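**Stondden adds a small checked cloth to its kitchen linen line**

Stondden announces the addition of a small white cloth with a red stitched grid to its Flitholm range of kitchen and table linens. The cloth has a soft, slightly fuzzy face and an overlocked border in red-pink thread. A printed fabric label is sewn in close to the edge. 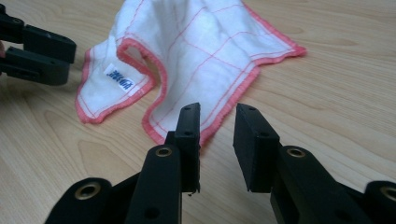
CLIRNAR, 4/25/19

The Flitholm cloth is intended for hand drying, light wiping and lining bread baskets. It is supplied in packs of five or eight, folded once and banded. Cartons hold 200 cloths. Minimum first order for trade accounts is 75 cloths, which may be split between pack sizes.

The grid lines are stitched through the cloth and serve as a folding guide. For storage, lay the cloth flat, smooth it outward from the center, and fold along a grid line so that the borders meet.
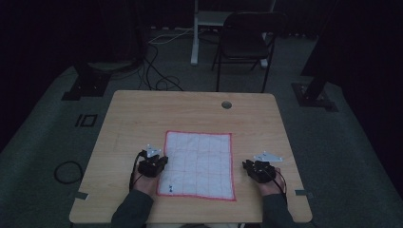

Light creasing does not affect use. Wash with like colors and reshape while damp. Do not bleach, as the border thread will fade before the white ground does. Tumble drying on low heat is acceptable.

Distribution is through Skinner, which also carries the existing Flitholm aprons and table runners. A larger size with the same border is planned for December. Trade samples and the current price sheet are available from Skinner on request.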